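Guvside Computer Reuse Workshop
Progress report to the Nikolley Fund, for the period ending in June

Dear friends at the Fund,

Thank you again for your patience while we moved our benches into the bigger room at Guvside. It took longer than I promised in my last letter, and I am sorry about that, but we are properly settled now and the work is going along nicely. I even have a shelf for the screws!

The money first, as I know that is what your board turns to. Of the $3,391 you awarded us, we have spent $2,133, nearly all of it on replacement memory, hard drives, thermal paste and a decent set of screwdrivers (the old ones had chewed up more screw heads than I care to think about). The rest is set aside for drives and for the electrical safety testing, which we pay for in one go at the end of the grant.

Most of our time this spring went into the office desktops that came to us from Mfaume when they cleared out their old building. They are plain machines, and some had been sitting in a storeroom for a good while, but they are pleasant to work on – you can get your hands in, the parts are easy to reach, and a beginner can learn the inside of one in an afternoon. Each tower is opened up, cleaned, checked over and given new memory if it needs it, and then it gets its drive wiped before anything else is installed.

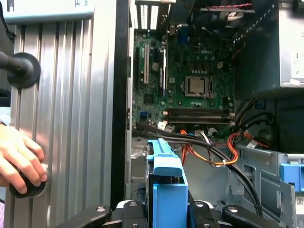
A Dell tower open for work, with the processor, memory slots and power wiring in view.

The wiring is what slows people down. Our newer helpers tend to unplug everything at once and then stand there looking at a handful of connectors, so we have written a one-page sheet on taking cables off in order and tying them back out of the way of the fan. It has saved us a lot of head scratching, and I would be glad to send you a copy if any of your other groups would find it handy.

Two things have not gone as well as I hoped. Power supplies have been failing our tests more often than we planned for, and we have been robbing good ones from towers with dead boards, a fix that only stretches so far. We are also behind on deliveries to the Dirkunum reading rooms. They are being very kind about it, and the next batch is boxed and labeled by the door, waiting on a van.

Over the summer we would like to finish the Mfaume towers, get the Dirkunum delivery out, and open the benches one evening a month, from 6 p.m., to people who want to bring in a machine of their own. If you are passing, please do come by – the kettle is usually on.

With warm thanks,
Cameron Dow
Workshop lead, Guvside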